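### Hanging task: does the wrist view carry the hook phase?

**javlow_bench** – Jul 23, 2021

Results from the utensil stand task, hand-held gripper demos only. One policy was trained on 200 demonstrations, another on 60, same network, same stand. The larger set hung the turner more reliably, but the gap closed when we dropped demos with a regrasp. Both grippers are tracked. Inputs are the head view plus both wrist views.
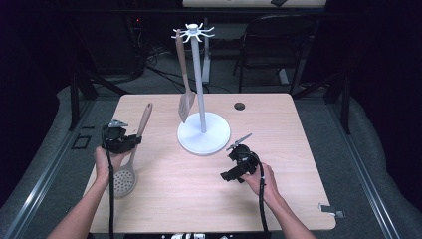

*Head view, utensil stand task, one tool hung and one on the table.*

Ablation: removing the head view hurt the hook phase badly. Removing the wrist views hurt the pickup. I read this as the head view doing most of the work near the hub.

**grellent_user5**

I don't buy the second half. If you remove the head view at test time only, the policy is simply out of distribution. Did you retrain for each ablation?

**javlow_bench**

Retrained, 3 seeds each. The spread between seeds is larger than I would like.

**tolerance_stack**

Which hook? The hub arms splay out and a policy can learn one fixed arm. We saw that on the Kallholm rig and had to turn the stand between demos.

**javlow_bench**

Stand rotation was random, target arm was not labeled. Whichever arm the operator picked counts. That is probably a source of the spread, I agree.

**grellent_user5**

Then the head view result may only say that arm choice needs a wide view. It says little about the insertion itself. You would need to split the phase at arm selection.

**javlow_bench**

Fair. I can split it from the logged poses. On pickup I stand by the claim. With the tool flat on the table, the wrist camera has both fingertips and part of the tool together.
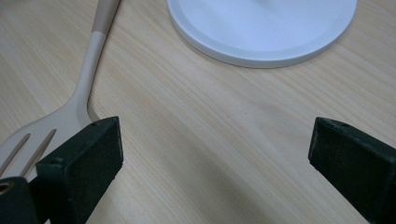
The pose error I care about is the handle angle relative to the finger gap, and at that range it can be read straight from pixels. The head view gives the same angle with a forearm or gripper often in the way.

**tolerance_stack**

Fingers over the head of the tool is a different grasp problem from fingers over the handle. Do you report them together?

**javlow_bench**

Together for now. The Reisinger split keeps them apart and I will move to that. Rerun with up to 5 seeds planned for October.

**grellent_user5**

Post the split numbers before the rerun, please. The logs you have are enough for that.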